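Fri 26 October

Shared bench, window side. Two-arm rig, brick sorting. Writing this up while I still remember which script I ran, so Nerea and Wiroj don't have to reverse engineer it from the file names again (sorry about last time!).

Where we'd gotten to: both arms home properly, both grippers open and close on command, and the left one no longer does that horrible little shudder when it comes out of the rest pose. That was the wrist cable pulling, as Benjamín said from the start. I gave it a longer loop over the top of the housing and taped it once at the forearm. Left the right one alone, it seems happy.

Today I wanted the simplest thing that uses both arms without them meeting in the middle. Yellow, green and red brick in a row on the cardboard, left arm gets yellow, right arm gets red, green stays put as the thing you're not supposed to touch. The planner is still Skorkero, same build as before, I only changed the grasp offsets. Speed at 20 percent because I like my fingers and I like the bricks.

Start position is by eye. I know, I know. Gisela wants pencil marks on the cardboard and she's right, but I didn't have a ruler and I did have an hour.

Things I was watching for:
- glare from the window on the board, which the detector hates
- the seam between the two panels (does a finger catch on it if we come in low?)
- whether the wrist camera still has the brick in view on approach, or loses it at the top of the picture

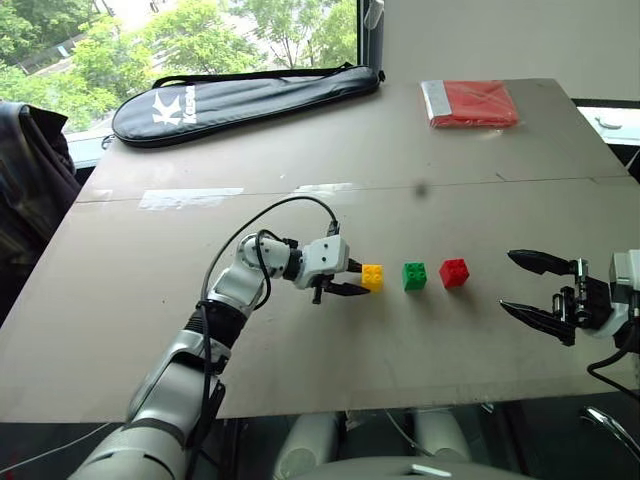
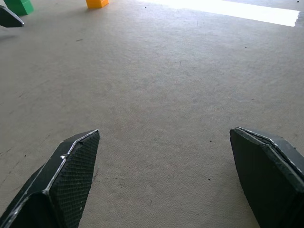 Second one is a wrist camera, the other two are from the head.

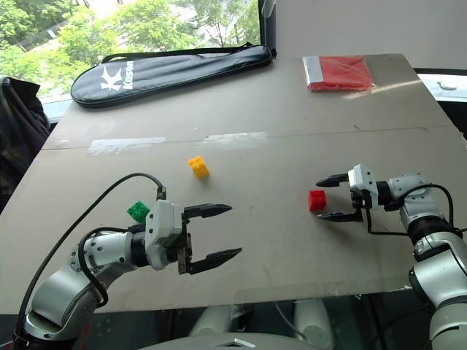 Notes on the runs

I did 43 tries in all, counting the ones I killed by hand. The right arm on red is the good one. It comes in nicely lined up and when it misses it misses long, so that's an offset and I can fix an offset. The left arm on yellow is moodier. Twice it closed on nothing with the brick sitting right there next to the finger, and once it pushed yellow sideways into green and then very proudly reported success. The grip check only looks at motor current, and I guess squeezing against a brick from the side looks the same to it as holding one. Need a second condition there. Finger gap, maybe?

The color detector calls yellow "orange" whenever the wrist camera is the one looking. Same brick, same light, different camera! I think the wrist one has its own idea of white balance and we never locked it. Head camera gets all three colors fine until the sun is on the board, then the confidence on green drops first, which surprised me. I'd have bet on yellow.

The seam is a non-issue so far. I'd still like one solid board. Nahuel says Moso sells an offcut that would fit and he'll look at the price.

Bench height: the arms reach the middle of the board comfortably, the far edge not really. Anything past the seam I'd treat as storage for now. If we want the whole surface we have to move the base in, and I don't want to redo the calibration before November.

To do

1. Pencil marks (Gisela wins)
2. Lock exposure and white balance on both wrist cameras
3. Add finger gap to the grip check
4. Right arm offset, pull back 10 mm and rerun
5. Try a cloth over the lower half of the window, see what the detector thinks
6. Ask Wiroj where the spare finger pads went, I've looked in the Dreletti drawer and the one under it

Logs are in the shared folder under my initials, config is the one ending in _row3. Please don't overwrite it, make a copy!

4 comments
2 shares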